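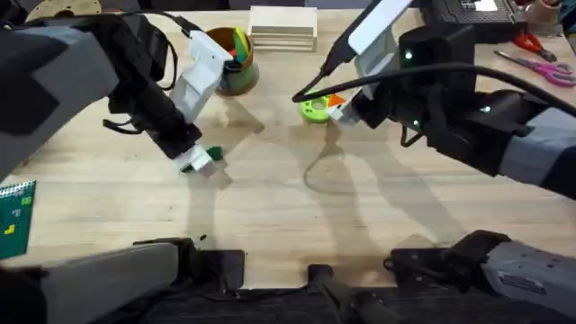 Efthymia Lambrakis

Notebook, assembly room, October. Saturday, started 8.15.

Came in with Pranab to use the bench while the hand line was off. Left arm on blocks, right arm on triangles, ring part on the table between them. Everyone calls the two-arm bench Grisel now so I will write it that way.

Changes since the last entry:
Left grip force down one step. Right approach angle left alone. Pick order swapped so that the left arm lifts first and waits. Pranab thinks the waiting is wasted time and he may be right, but I want one thing moving near the ring while we sort out the placing.

First batch 88 cycles, stopped by me at 9.40. Five stops, all on the right side, all at the ring. The triangle gets to the edge of the ring and the arm pauses there longer than it should. Twice it let go early. Pranab watched the log, I watched the table. We swapped after 50 cycles and both got a headache from it, so shorter turns next time.

Second batch 119 cycles with the pause limit raised. Three stops. Better, but slower per piece. Abla does this step by hand quicker than either batch, and she can talk while she does it.

The part that is not about the arms:

Abla and Italo came to find me on Thursday after the shift meeting. The kits for Farooqui are 800 a week from next month and the sheet on the board says "Grisel, days" against all of them. Neither had been told what they would be doing on days. I said what I knew. The bench needs someone to load it, someone to clear stops and check parts, and that is not two full jobs at the present rate. Italo asked if the loading would be graded the same as assembly. I don't know. Have written to Vangelis and asked for an answer on paper before the rota goes up.

Italo also said that loading is the dull half of the old job with the interesting half taken out. I would not argue with that. Abla is less bothered about it. Her wrist has been bad since the spring and she would be glad to be off the small triangles. She wants to learn the teaching side, and I think she should. She knows how the piece has to tilt to go in, and I have been guessing at it from the drawing.

Proposal, to go to Vangelis with the question above:
- Abla two mornings a week on teaching, paid at setter rate
- Italo and one other to alternate between loading and the hand line, changing at the break, so that no one loads all day
- whoever clears a stop writes it up here, in their own words, initials after
- hand line kept for the short runs and anything for Vurkbridge, who change the kit every order

Pranab would add that people on the bench should be allowed to stop it without asking. I thought this was already so. Checked with Italo by text and he had been told to fetch a setter first. Needs putting right on Monday before anything else.

Third batch started 11.20, new tilt taken from how Abla showed me, wrist turned a little before coming down. 60 cycles, one stop. Not enough to say much but I have saved the settings as "Abla 1".

To do:
Ask Taster for a price on softer tips, both arms.
Left arm still waiting on the right. Try the overlap Pranab wants, half speed, with him there.
Long cable over the right arm - check there is enough slack at full reach.
Reply to Italo properly.

Shut down 12.50.

E.L.

Added later: Vangelis says grade stays the same for loading until the new year and will be looked at then. Have asked him to say so to both of them himself.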